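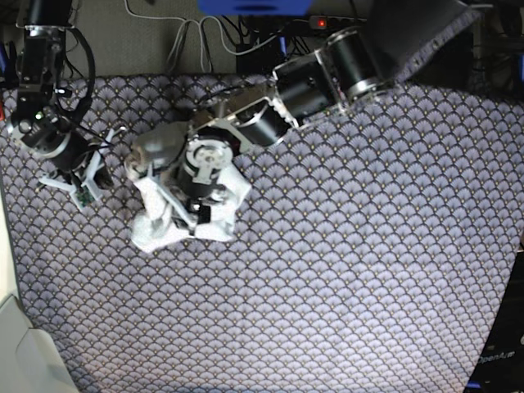
White towel on scallop-print fabric.

News > Press releases > Women & media

FOR IMMEDIATE RELEASE
Saturday, July 31, 2021

Tirnham feminist blog launches free opinion-writing scheme for women who've never been published

I'm Unathi Zulu, I edit the Grarnitz blog, and I've never written a press release before, so please bear with me. I was told to put the news in the first paragraph. The news is that we're opening a free writing scheme this autumn for women in and near Tirnham who have opinions and have never had one printed. It's called the Second Page, it runs in the evenings, and you can apply from Monday.

Now the longer version.

Back in May I was having a grumble with Qistina Yusof, who writes most of our politics posts, about the comment page in our local weekly. It felt to both of us as if the same sort of person was always on it. Qistina is better at sums than I am and she doesn't like "it felt as if", so she went down to the library and worked through a full run of back issues. She found 98 guest opinion columns. Women had written 22 of them, men had written 75, and the last one was signed "A Ratepayer" and could have been anybody (it was about hedges).

What surprised me more was the subject matter. When women did get the space, it was mostly for pieces about being a mum, school uniform or breast cancer awareness. All fair enough, and some of them were lovely! But a woman who runs a haulage firm might like to say something about the bypass. The only piece by a woman about the council budget was a reply to a man's piece about the council budget, and it was half the length.

I rang the paper, naturally. I was ready for a row and I didn't get one. The editor was perfectly nice and told me that hardly any women send anything in. I asked around among our readers and I'm afraid that seems to be true. I had so many emails after I posted about it, and they nearly all said a version of the same thing: I'm not an expert, I wouldn't know how to start, somebody would be horrible to me online. Meanwhile there's a chap who has written in about the clock on the corn exchange on three separate occasions and I don't believe he's an expert on clocks.

You can argue about whose fault that is. We do argue about it, at length, in the comments under the original post, and you're welcome to join in. Some of our readers think it's daft to be training women up when it's the paper that should go out and look for them. I've got a lot of sympathy with that. I'd still like to see some different names on the page before I'm 60, and I can get a class going faster than I can change how a newspaper works.

So, what are we offering?

The Second Page is a short course, taught in person in the upstairs room at Pillai, the bookshop on the market square, with a way to join by video if you can't get out in the evening. You come with something you're cross about, or pleased about, or that you've been going on about to your sister for years. You leave with a finished column and somebody to help you send it off. Hidayah Hartono is teaching it. She spent a long time as a sub-editor and she's very good on cutting the first paragraph, which she says is nearly always throat-clearing (she has read this release and she has views).

Here's what Hidayah wanted me to put in: "I've edited a lot of confident men who couldn't spell and a lot of women who apologised for a perfectly good piece before I'd opened it. I'd like to do something about the apologising. The spelling I can fix."

There's also an evening on what to do when people are rude about you on the internet. Melur Purba is leading that one. She wrote a post for us about women's changing rooms at the football ground and had a fairly miserable fortnight afterwards, and she's got a lot of practical advice about muting, keeping records, when to tell the police and when to go for a walk. It's open to anyone, not only people on the course, and I'd especially like to see some councillors there.

A few people have asked whether men can apply. The course places are for women, and that includes trans women, and we'd be glad to hear from non-binary people as well. Men are welcome at the online abuse evening, and can read everything we publish for nothing. Hakim Ginting, who looks after our website and has put up with me changing the application form all week, has offered to do the teas.

On money: it's free to attend. We've had a small grant from Danutex, the workwear supplier on the ring road, which covers the room and pays Hidayah and Melur properly. I was firm about paying them. It would be a bit rich to run a feminist writing course on unpaid women's work. Danutex has no say in who gets a place or what anyone writes, and if someone wants to write a column about workwear then good luck to her. There's a bit put by for childcare and bus fares too, so do ask. You don't have to explain why you need it.

You don't need any qualifications. You don't need to call yourself a feminist either, although I'll probably try to talk you round over the biscuits. The form asks for your name, how to reach you, and a few lines on what you'd write about. Please don't polish it. If you'd sooner leave us a voice message than fill in a form, Hakim has set that up and it does work now.

We'll publish every finished column on Grarnitz if the writer wants us to, and we'll be helping everyone pitch to the weekly first. Qistina is going back to the library next summer to do her tally again, and we'll print whatever she finds, good or bad.

Notes for editors

Grarnitz is a feminist blog written by women in Tirnham. Qistina's figures cover guest opinion columns only. She left out readers' letters and the staff editorials. Her full list, with headlines, is on the blog.

Hidayah, Melur and I are all happy to be interviewed. Mornings are best for me. Please contact me through the blog's press page, and put "Second Page" in the subject line or I'll lose it.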